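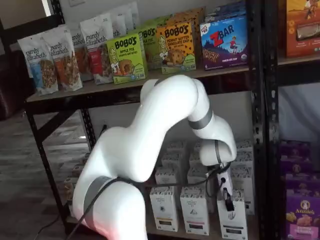 Slide 2 – Selling a house with a tenant in it

Start with the Mosstead duplex. Built 1919, two units, one rented on a lease with 4 months left. The owner wanted to list right away.

Main point: the lease goes with the house. The buyer takes over the tenant, the rent and the deposit.

Get a signed estoppel letter before listing. Pleller charges $200 to prepare one. Arsenault lets owners do their own – mention the form in the handout.

Showings: check the lease for notice. Drelitz gives written notice every time, even if the tenant says a text is fine.

Ask who has sold with a tenant in place. Take two answers, then go to slide 3 on deposits.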